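Search this site
Search for: Go

Notes from the Herb Walk
January
by Akihiko Nishimura

The woman who knows what the bark is for

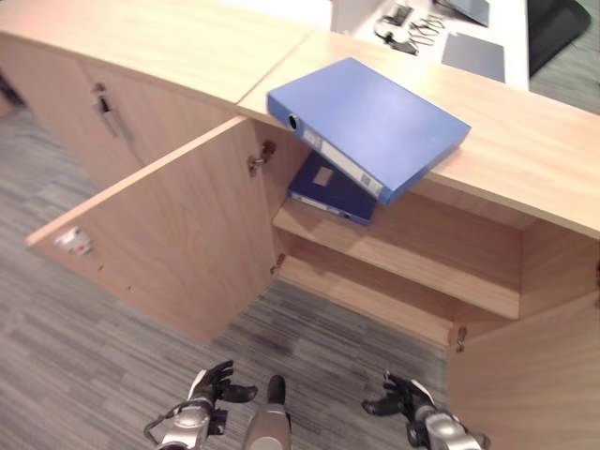
I promised last month that I would write up the second half of my stay in Tiêu, and then the holidays got in the way, so thank you to everyone who wrote in to nag me. (Keep doing it, I need it.)

When I left off I had been in the village for a week and had learned the names of maybe four plants. My host kept telling me I was asking the wrong people. The man at the market stall with the big glass jars was very friendly and would sell me anything I pointed at, but when I asked what it did, the answer was always "good for the back." Everything in that stall was good for the back! I bought a bag of something brown and twiggy from him, drank it for two nights, and my back felt the same as it always does, which is to say fifty-eight years old.

So my host's aunt took me up the hill to see Bà Sáu. She is a midwife, or was, and she is the person people there go to when a baby won't settle or a cough hangs on through the wet months. I had pictured someone ancient and solemn. She was shelling peanuts and watching a singing contest on TV, and she made me wait until the voting was over.

Then she asked what I wanted. I said, in my very bad Vietnamese, that I wanted to learn about medicine. What I had said, according to the aunt, who had to sit down, was closer to "I want to learn to be a needle." Bà Sáu thought about this for a while and told me I was too wide.

After that we got along fine. She let me come back every morning at 6, which is when she goes out to cut things, and for the first two mornings I wasn't allowed to touch anything. I carried the basket. She would stop at a tree, put her palm on it, and talk to the aunt about somebody's wedding, and then walk on without cutting a thing. I asked why. She said it had been cut on that side last year and wasn't ready. How did she remember, I asked, with all those trees? She looked at me as if I'd asked how she remembered her own kids.

The bark was what I had really come for. Some of you will remember that Ballden, who taught the weekend course a few of us took in Sterham, used to talk about a bitter bark tea given to women after a birth, and he was very sure it was for bringing down fever. I had that written down and underlined. Bà Sáu laughed when I told her. She said you could drink it for fever if you liked, but the reason it's given to a new mother is that it takes two hours to boil, somebody else has to stand there and do the boiling, and it has to be done every day for most of a month. So every day there is a sister or a neighbor or a mother-in-law in the kitchen for two hours. They may as well wash some clothes while they're there.

I asked if she thought the bark itself did anything. "It's very bitter," she said. "She'll complain about the tea and forget to complain about her husband."

I have no idea how serious she was. The aunt laughed so hard that I suspect not very. But later, on the way down, the aunt told me that when her own second child was born she had been low for weeks and hadn't told a soul, and it was the neighbor who came to boil the bark who noticed and sent for Bà Sáu, who came and stayed for six nights. I've been chewing on that ever since I got home.

She does have things she won't do. A young man came up the hill while I was there, with a swollen foot, quite a nasty one, and she took one look and told him to get on his motorbike and go to the clinic. He argued with her. He'd had leaves from her for the same foot before! She told him that was a different foot. He went. She was cross about it all through lunch and said people wait too long because leaves are cheaper, and then they blame the leaves. I want to pass that on, because I get letters every month asking me what to take for this or that, and I'm a retired school librarian who likes plants. Please go see somebody.

I should also say that she asked me to leave some things out. She showed me two preparations that she has only taught to her niece, and I've kept my word and haven't written them down anywhere, not even in my own notebooks. A couple of you have asked for "recipes" from the trip and I'm going to disappoint you. What I can share is how to dry lemongrass without it going moldy, and I'll do that in the spring when you'd have some to dry.

The bus back to the city took all day and I had a live duck next to me for most of it. We did not become friends.

Now a few bits of business. The Lirnness seed swap is going ahead and it's in the church hall again, same as before, so bring envelopes and a pen that works. If you have holy basil seed please, please bring it, mine all failed. The lending shelf is missing the tropical barks book with the green cover, and whoever has it isn't in trouble, I just want to check a drawing. And this newsletter now goes to 128 of you, up from the handful I used to hand it to in the parking lot, so if you've moved or changed your email, drop me a line.

Next time I'll tell you about the steam tent, which I went into wearing my glasses.

Akihiko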